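The kiln at Castby is fired on a Wednesday, and by the time I arrive the loading is nearly done. Kavitha Poojary is on her knees at the front of it, pushing a thin wad of clay under a shelf that has begun to rock. She asks me to hold the torch. It takes her 5 minutes to be satisfied, and then she gets up and puts the kettle on.

Poojary makes large ceramic reliefs for walls. You may have seen one without knowing her name. The long grey piece in the ticket hall at Brodik is hers, and so is the staircase panel at the Sundaram library, which runs up through four floors and changes from a rough, dark surface at the bottom to something close to white at the top. She trained as a textile designer and came to clay at thirty-one, when a print studio she was working for closed and the pottery next door needed somebody to mix glazes.

"I thought I would do it for the summer," she says. "I was bad at it for a long time. I could mix a glaze but I could not make a pot that anyone would want, and I still can't really. My cups are heavy. So I made flat things."

The flat things got bigger. Her first commission was for a dentist's waiting room, seven tiles in a row, and she remembers being paid late for it. The second came through an architect who had sat in that waiting room. After that there was a gap of nearly two years, when she taught evening classes and sold test pieces from a market stall.

The work that has taken up most of her time since is called Rurkix. It is made of 3126 separate tiles, each the size of a playing card, and it will cover the curved end wall of a concert hall foyer. The name is a word her brother made up when they were children, for the noise of gravel under a bicycle wheel. She did not expect the client to accept it, but they did.

No two of the tiles are the same. Each is pressed by hand into one of four plaster moulds, then cut, scored or pinched while it is still soft. From across the room the wall should look like ground seen from a hill, with long ridges and shallow places where the light settles. Close up it is much busier. Some tiles carry the print of a thumb, and others have been dragged across sacking or rolled with a length of knotted string, a habit left over from her textile days.

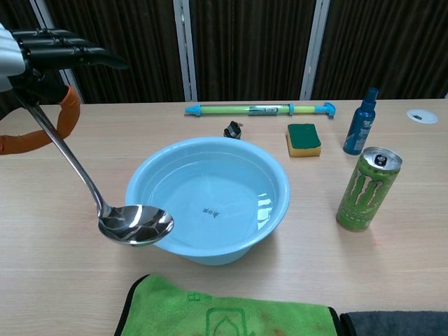
Page last updated: August

Glazing is the part she finds hardest to talk about. She keeps her recipes in a set of school exercise books, with the failures written up as fully as the successes. The colours for Rurkix come from 5 base glazes, layered thinly over one another. The green was the most trouble. It came out of the first firing brown and out of the second one blistered, and she went back to a notebook from her first year before she found a mix that behaved.

"People ask how I choose the colours," she says. "Mostly I choose them by leaving things out. There was a red in the first drawings. It looked good on paper and terrible on the wall, so it went."

The studio itself is a former seed warehouse, long and low, with a concrete floor that slopes towards a drain in the middle. She rents half of it. Shelving takes up the north side, and the finished tiles are stacked there in numbered trays, wrapped in newspaper. A full-size paper plan of the wall is pinned up opposite. Each time a tray is finished she colours in its square with a pencil. On the day I visit, the lower left corner and a broad strip across the middle are filled in, and the rest is bare paper.

She works from early morning until two, and then does paperwork or goes swimming. She listens to the radio but not to music, which she says makes her hurry. An assistant comes in for three days a week to press tiles, and the two of them have worked out a way of dividing the job so that neither spends a whole day on the same mould.

Fixing the piece to the wall will be somebody else's task, and she admits to being nervous about it. At Brodik the fitters put up one section upside down. She noticed on the opening night, with a glass in her hand, and decided to say nothing. It is still upside down, and she has come to prefer it.

What comes after Rurkix is less certain. There is talk of a piece for a hospital courtyard, which would have to stand up to frost, and she has started leaving test tiles out on the roof over winter. She would also like to go back to printing cloth for a few months. The old screens are at her mother's house, behind a wardrobe.

At half past four she checks the cones through the spyhole, writes down the temperature and turns the kiln up. It will not be cool enough to open until Friday morning.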